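Storage bins: frequently asked questions

Which bin do I need?
Probably one size down from the one you have in mind. People buy a big bin, then find things to put in it. The 25 litre suits most shelves. The 27 litre is the same bin with a lip.

Will it scratch?
Yes. It's a grey bin and you'll be throwing things in it. The scratches are pale and give it the air of having worked for a living.

Can I put steel flasks and other metal bits in it?
Of course. Lay cylinders on their side, as upright ones only stay upright until you leave the room. 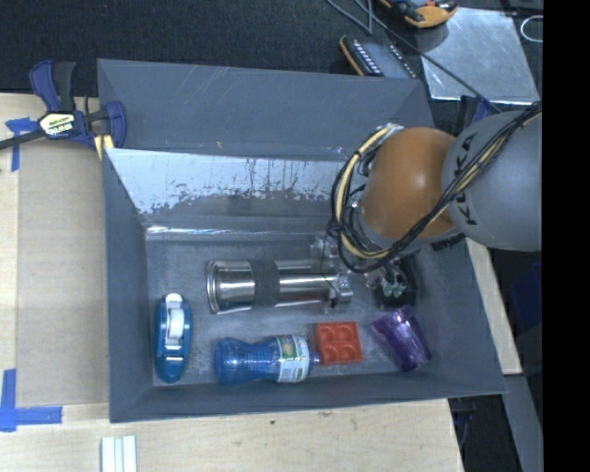 Heavy things go on the floor of the bin first, and small ones after, or you'll be fishing for them until March.

What do I clean it with?
Warm water and a cloth. The Molville shop sells a spray. We use the cloth.

Do you deliver?
Grirau orders go out in the morning if placed before 3 pm. Lids are sold separately, and we do know how you feel about that.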